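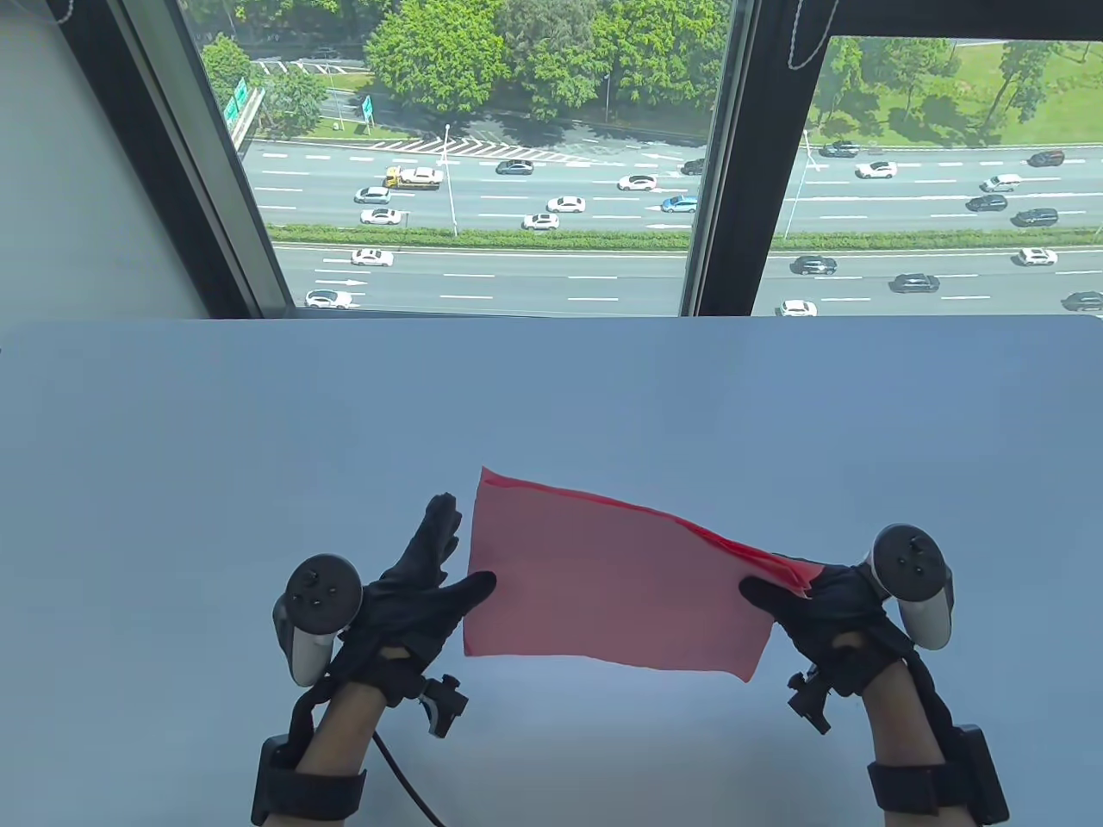
Folding and Storing Sheer Table Squares

Linen Services, Varela Community Hall
Revised Sep 24, 2023

Purpose

These instructions apply to the thin colored fabric squares and runners issued for receptions, school recitals and seasonal displays. Sheer cloth shows every crease once it is laid over a white surface, and a piece folded badly in June will still carry the mark when it is next requested. Staff and hall users are asked to follow the same method so that all pieces fit the shelf boxes and can be issued without pressing.

Heavy tablecloths and napkins are covered on a separate page.

What you will need

A smooth, clean table, preferably white or pale
A soft brush or dry cloth
Acid-free tissue paper
A flat storage box with lid
A shelf label and pencil

Before you begin

Wipe the table and let it dry fully. Remove rings, bracelets and watches that could catch the weave. If you wear gloves, check the seams and any fastenings for rough spots.

Inspect each piece against a pale surface in daylight. Small pulls and stains are much easier to find when the cloth is stretched lightly over white. Set damaged pieces aside for Consuelo Villaseñor in the mending room, with a slip of paper pinned to the hem. Do not pin through the body of the cloth.

Folding a square

1. Hold the piece by two neighboring corners, one in each hand, and lift it clear of the table. If one end has bunched or twisted, release it and work along the edge with finger and thumb until you reach the corner again. Pulling hard on a twisted end will stretch the weave.

2. Lower the cloth so that the far edge touches the table first, then bring the near edge down toward you. Air trapped underneath will leave the middle raised. Smooth it outward with the side of the hand.

3. Flatten any curled corners. A corner that will not stay down may be held with a small fabric weight for a few minutes.

4. Place a sheet of tissue over one half of the cloth.

5. Bring the uncovered half across and match the corners. The edges should meet without being forced. Older pieces are often slightly out of square - in that case, match the fold side and leave the difference at the open side.

6. Fold once more in the same direction, again with tissue between the layers. Do not press the fold with a fingernail or ruler.

7. Lay the folded piece in the box with the open edges facing the lid hinge.

Folding a runner

Runners longer than 200 cm are rolled onto a cardboard tube. Two people are needed. One holds the free end level while the other turns the tube, keeping the sides even. Tie with cotton tape, loosely, at both ends.

Boxes and labels

No box should hold more than nine squares. Write the color, the size and the shelf number on the label in pencil. Dark reds and pinks are kept apart from white and cream pieces, as some of the older dyes transfer in humid weather.

Full boxes go to shelf 124 in the linen room. Please return the key to Anayeli Sandoval at the front desk before leaving the building.

Creases already set

Hang the piece over a padded rail overnight. If the crease remains, use a cool iron through a pressing cloth, testing one corner first. Steam should not be used on any piece marked with a green thread at the hem.

Questions about borrowing or replacement may be directed to Gizella Kocsis, Linen Services.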